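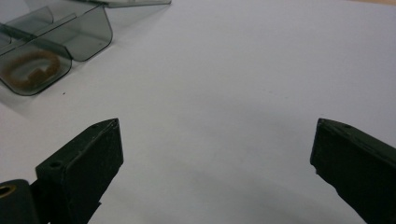
Summary of the Reporting Period

Bresadham submits this report to the Lacroix Fund under the terms of the three-year grant for the Vurkari Oral History and Local Records Project. It covers the six months ending in July. Work on interviews and transcription is on schedule. Work on the parish and harbor records is behind schedule, and the reasons are set out below along with the revised plan.

The project remains within its approved budget. We are asking for one change to the timeline and no additional funds.

Interviews

The team completed the second round of interviews with former residents of the lower town. Most of the people interviewed worked at the Fosarport cannery or on the boats that supplied it, and several had parents who did the same. Interviews were held in the branch library and, where travel was difficult, in people's homes. Each person signed the revised consent form, which now covers online access as a separate choice. Four people chose to limit their recordings to use in the reading room, and the catalog entries reflect this.

Two subjects came up more often than the question guide had allowed for: the closing of the night school, and the ferry strike. A short set of extra questions has been added for the third round. We also plan to return to a small number of earlier participants, if they are willing, to ask about the night school in more detail.

Transcription

All first-round recordings have been transcribed and checked against the audio. The second round is partly done. Regional words for fishing gear and weather have slowed the checking stage, and spellings differ between speakers and printed sources. The editors have agreed on a word list, which will be published with the transcripts. Where no settled spelling exists, the transcript follows the speaker's own preference.

Local Records

The original plan was to catalog 200 bound volumes from the harbor office and the parish by the end of this period. That target was not met. The harbor office moved its storage to another building in the spring, and access was suspended for longer than we had been told to expect. When access resumed, the volumes were no longer shelved in the order given in the old handlist. Staff have begun a new shelf list, starting with the wage books, which are the most often requested.

The parish volumes were not affected by the move. Cataloging of the baptism and burial registers is complete, and the entries have been sent to the county library for review.

Community Use

The reading room is open to the public each afternoon. Visitors have mainly asked for street directories and wage books. The local high school used extracts from the interviews in its history course, and the teachers have asked for a longer set with written introductions. We will prepare this during the next period.

Staffing and Budget

Sowmya Bhat took over as project manager in the second month of the period. The part-time cataloging post was vacant for several weeks and has been filled. The money not spent on that post will be used for extra cataloging hours at the harbor office. Travel costs were slightly above plan, and printing costs were below it. A full statement of spending is attached as Appendix A.

Request to the Fund

We ask the Fund to approve an extension of three months for the harbor records only. All other dates in the grant agreement would stay the same. A revised schedule is attached as Appendix B.

Next Period

Third-round interviews will begin as soon as the extra questions have been approved by the advisory panel. The word list will be sent to outside readers for comment. The next report will include the completed shelf list for the wage books and a sample of the published transcripts.

Submitted on behalf of Bresadham by Sowmya Bhat, Project Manager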